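Skudville gets a look at the future, and it is tidying a bedroom

Jan 8, 2023

SKUDVILLE — The open day put on by Osent, the small automation outfit that moved to town in August, drew 40 visitors to a house with room for perhaps a quarter of them. They went up the stairs in batches, stood in a bedroom doorway, and watched people handle clothes with hand-held grippers.

The project is called Lomow. Its long-range aim is a household robot that can deal with clean clothes, a field in which humans have set a beatable standard. For now there is no robot. There are the grippers, black with yellow fingers, carried by people who do the chores while the devices record how it goes. The recordings are then used to teach a machine the same motions.

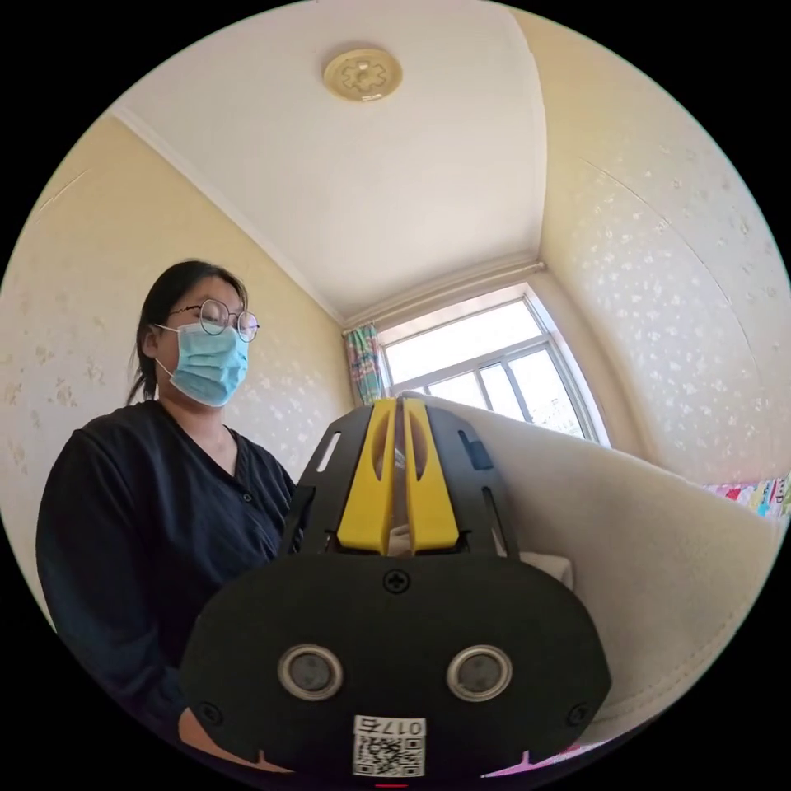
A demonstrator at work with one of the Lomow grippers in Skudville.

Anyone who came hoping for a metal butler had to adjust. The first batch of visitors fell silent, in the way people do at museums, and stayed silent until somebody's phone rang. After that the questions came fairly fast. Does it iron? It does not. Does it do fitted sheets? Osent's guide, who had plainly heard this one before, said fitted sheets were "on a later slide."

The slides were downstairs, next to the coffee. According to one of them, the Lomow collection now stands at 2,096 recorded chores, most of them done in borrowed rooms around the county. Osent says it wants real bedrooms with real clutter, on the theory that a robot trained in a showroom will have a nervous breakdown the first time it meets a teenager.

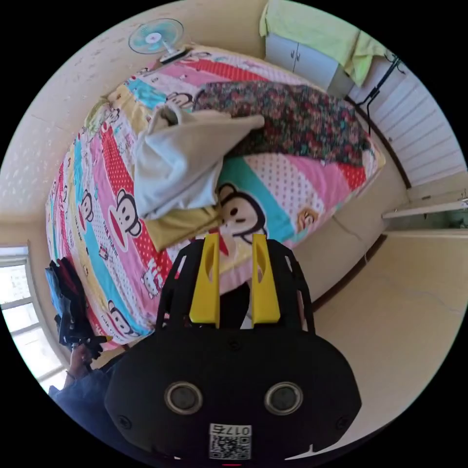
The company is not short of offers. A sign-up sheet for households willing to lend a room had 14 names on it by early afternoon, and at least two of the people signing asked whether the place would be left cleaner than it was found. The guide said the clothes would be put away, but that the team might then have to take them out again and do it over. One of the two crossed her name off. The other asked for a second sheet, for her brother.

Most of what visitors saw was slow. Cloth is a hard thing to teach, the guide explained, as it never lies the same way twice, and a sleeve that behaved in the morning may have other ideas after lunch. A person corrects for that without thinking. The machine has to be shown, and then shown again, and then shown with a different sweater.

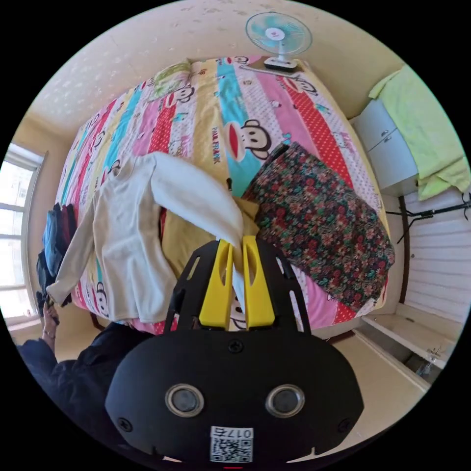
Seo, who came up with the second batch, told the guide that all this looked like a great deal of trouble to go to over a drawer, and wanted to know what it would cost when finished. There is no price yet. Seo said that in that case it was still cheaper to shout up the stairs.

The guide conceded the point but noted that shouting has a poor success rate. Osent puts its hopes on hospitals and care homes first, where there is a lot of laundry and not many spare hands, with private homes some way behind. Asked how far behind, the guide offered a date, took it back, and directed the group toward the cookies.
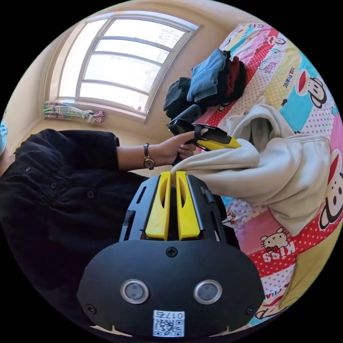

Visitors were also given a turn with a spare gripper and a basket of towels in the kitchen, and this proved the hit of the day. Several adults with decades of folding behind them found they could not get a hand towel into thirds. A boy of about school age managed it on his second try and was told by his mother that she would be remembering this.

Osent plans another open day once it finds a house with a wider landing. Households interested in lending a room can leave their details at the Skudville library desk. Bedrooms are preferred, and there is no need to clean up first.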